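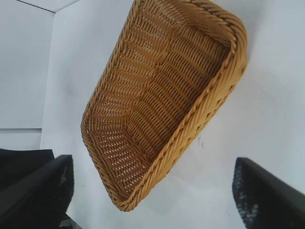 The woven basket used in the sorting task, with the gripper open in front of it.

Last updated: August

Learning to Set Down Gently: A Year with the Cimwood Robotics Course

The second-year practical course at Cimwood College begins with a plain instruction. Students are asked to teach a robot arm to move household articles from one place to another and to leave each of them undamaged. The course booklet allows four lines for this. The work itself occupies two terms.

The course was set up by Hye-jin Yang, who came to the college after a period in industrial packaging and who remains its senior tutor. Her view, stated in the prospectus and repeated at every induction, is that students should meet difficult materials early. The first exercises therefore avoid the machined blocks on which many beginners are trained. Teams work with folded cloths, paper bags, soft fruit and woven baskets, all bought from ordinary shops in the town.

Baskets have acquired a certain reputation among the students. A woven rim bends a little when it is held, and a grip that is suitable at the middle of a long side may be quite wrong at a corner. The gaps in the weave also trouble the software that decides where an object ends and the table begins. Teams are required to record each attempt, successful or otherwise, and the class logged 825 attempts with baskets alone during the spring term. Of these, 317 met the standard set by the tutors, under which the basket must be lifted, carried and put down level inside a marked area.

"Students often arrive believing that the lifting is the hard part," Ms Yang said. "By Easter most of them are writing to me about the putting down."

Teams have four members, and each must keep a shared notebook in which every change to the program is entered and signed. The tutors read these notebooks closely and award them a quarter of the final mark. Several entries from the past year concern nothing more than the height at which the fingers should open. One team, named Niloner by its members, devoted eleven pages to the matter and went on to adopt the setting it had started with. The tutors gave the notebook a distinction.

The other entries for this year's inter-college competition were Wudden, which favoured slow movement and lost marks for time, and Pappas, whose members wrote their own program for judging the angle of an object on the table. The competition was held in the college's east hall and consisted of 100 timed tasks for each team, with the articles chosen by a visiting panel and not disclosed in advance. Pappas finished second overall, the best result that Cimwood has recorded. Niloner received the panel's award for careful handling.

Nest Lloyd, who led the Pappas team, had not written a computer program before enrolling. She had intended to study furniture restoration and transferred after attending an open evening. "We had a shallow basket that kept turning as the arm approached it," she recalled. "The fingers were touching one side a moment before the other. It took us three weeks to see that, and an afternoon to correct it." Ms Lloyd will continue to the third year, where she hopes to work on the handling of glass and ceramics.

Demand for places has risen steadily. The college received 400 applications for the coming session and is able to admit 36 students. A second laboratory is being fitted out on the ground floor of the Mill Lane building, with benches at a height suitable for wheelchair users and a separate room in which teams may review their recordings. The college expects it to be ready for the start of the spring term.

Applicants are not required to have studied computing or engineering. They are asked to attend an interview and to complete a short practical exercise in pairs, for which no preparation is needed. Details of fees, bursaries and evening study may be obtained from the admissions office, which is open from 9.30 am to 4 pm during term.

46 shares
12 comments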